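**Notebook 2, Elavville workroom – February**
Entry by J. Szénási. Read and initialed by D. Szénási.

Purpose of this entry: to record the revised tabletop set for the sorting and clearing exercises, the condition of each item at the start of the month, and the points still open from the Gurnlow visit.

## Working surface

The exercises have been moved from the folding table to the floor. The table at Elavville has a slight slope toward the window side, and round items drifted during the January exercises. The carpet is level and gives enough grip that the paper stays where it is put. One sheet of plain white paper is laid directly on the gray carpet for each session, without tape. Tape was tried twice and lifted fibers from the carpet on both occasions; Kavanagh has asked that it be avoided.

The sheet is replaced when it is creased or marked. A faint crease is acceptable if it does not run under the plate. The used sheets go in the flat drawer and may be cut down for labels.

The sheet need not be square to the wall. Earlier entries in Notebook 1 insist on this, and the instruction is withdrawn.

## Items in the set

The set is deliberately ordinary. All items must be replaceable from a grocery or household store on the same day.

- Plate, orange, round, shallow, with raised rim. Stands at the right of the paper.
- Cup, plastic, pink-red, wider at the rim than at the base. Stands near the center, open side up.
- Water bottle, clear plastic, ridged, green-and-white label left on. Placed near the left corner, lying down.
- Lemon, yellow. Starting position is free.

The label stays on the bottle for the present. Dorottya prefers it removed, on the grounds that the next bottle purchased may carry a different one and the two sets of notes will then not match. My view is that the label makes the bottle easier to find against white paper. To be settled with Bondach at the next review.
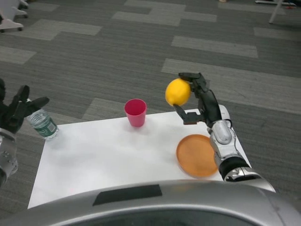

## Notes on the lemon

The lemon has given more trouble than any other item and is treated separately here.

A firm lemon keeps its shape through a full week of handling if it is stored in the refrigerator overnight and brought out in the morning. A soft one does not. The lemon purchased for the January exercises was left in the supply cupboard and was discarded after 46 lifts, by which time the skin had split near the stem end. Its replacement was kept cold and reached 106 lifts before it was retired, still whole.

The present lemon was chosen for an even oval shape and a plain tip at one end. Lemons with a long neck roll in a curve and should be declined at the store. Waxed fruit is to be wiped with a dry cloth before use – not washed, as water left in the dimples of the skin marks the paper.

A plastic lemon was considered. It was lighter than the real fruit and bounced when dropped on the plate, and I do not recommend it.

## Handling and cleaning

The plate and cup are washed by hand in warm water with a little dish soap and dried fully before they return to the sheet. The dishwasher in the Gurnlow kitchen dulled the previous cup and is not to be used for this set.

The bottle is wiped down only. Its level should be checked against the log sheet at the start of each day, and the cap tightened.

The carpet is vacuumed before the first sheet is laid. Carpet lint under the paper produces small ridges, and the cup will lean on them.

## Storage

The set is kept in the blue crate on the second shelf, with the exception of the lemon. The plate goes in first, then the bottle on its side, then the cup. Clean paper is held in the wide folder behind the crate; 24 sheets remained at the time of writing. Dorottya will reorder when the folder is down to ten.

## Open points

1. Label on or off (see above). Awaiting Bondach.
2. A second plate of the same color. Kavanagh reports that the store has discontinued the orange and now carries green. If no match is found, both plates should be changed together.
3. Notebook 1 still lists the glass tumbler as part of the set. It was withdrawn when the work moved to the floor. The page should be struck through and initialed by whoever next has the book.
4. Refrigerator shelf at Elavville to be marked, so that the lemon is not taken for lunch.

J. Sz.

*Read, 4:15 p.m. Agreed except for point 1. – D. Sz.*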